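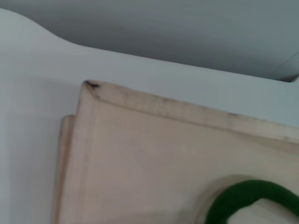 Right, I promised a thread about the robot open day at Ristberg and I've finally got a cup of tea and a free evening, so off we go.

First of all, finding the place. It's on the Vumley estate, past the tile warehouse, and the sign is the size of a tea tray. I drove past it twice. Doors opened at 10 and there was already a queue, mostly families and a few blokes in work fleeces who looked like they were there to buy something.

You start in the big hall with the lifting arms, all behind yellow fencing. Very loud, very fast, kids loved it. I gave it five minutes and then went looking for the small stuff, which I'd come for!

The small stuff was upstairs. A couple of arms on benches, working with wooden boards and pieces, and a screen beside each one showing what the camera down at the gripper sees. I could have stood there all day. I very nearly did.

What got me is how little it sees when it's in close. A bit of pale board, one corner, part of a round hollow with something green curving across it, and that's your lot. I'd be hopeless. I can't find the hole for the phone charger in the dark and I've got two hands and years of practice.

I asked the woman running the bench how it copes and she said the close view is only part of it, and the arm also keeps track of where its own joints are. She was brilliant, by the way. Answered the same questions over and over and never once sighed.

Also asked why everything was so plain and pale and she said they tried a patterned cloth underneath once and had a miserable week of it. So plain it is.

The arm they call Balard was the one on the longer demo. It had done 255 goes that morning by the little counter on the desk, and it was still before lunch. They said 3,000 is what they want before they change anything in the software. Imagine the patience. (Yes I know it doesn't need patience. Let me have this.)

It is SLOW though. I think people expect the film version, all whizzing about. This thing comes down like somebody lowering themselves into a cold swimming pool. A lad next to me said "is it broken" quite loudly and his dad went bright red.

And it does miss! I was glad they let us see that. It came down a bit to one side, stopped, went back up and had another try. The whole bench went "ooooh" like it was a penalty shoot-out.

Then they let us have a turn driving. You hold a sort of handle and the arm copies you. I queued 40 minutes for 3 minutes of go and would do it again tomorrow.

Reader, I was dreadful. The handle is really light so you overdo everything, and if you only look at the gripper screen you lose all sense of how high up you are. The trick is to keep glancing at the real arm. A girl who can't have been more than eight did it first time and walked off like it was nothing.

Few practical bits for anyone thinking of going to the next one, which they said is in February:

Go early and do upstairs first. By one o'clock the stairs were solid.

The talk by the Kang people (they make the grippers) is worth sitting through even if you don't know the first thing about it. The bit on fingertips was my favourite, all about how soft is too soft. Sit near the front, the microphone was rubbish.

Parking is free but it's a field. Wear proper shoes. I did not.

Café does a decent cheese toastie and a very sad flapjack.

Somebody's asked in the replies if they're hiring. No idea, sorry, but there was a board by the exit with cards pinned on it, so it might be worth ringing them.

Off to dry my shoes out. Ask me things if you like and I'll answer what I can in the morning.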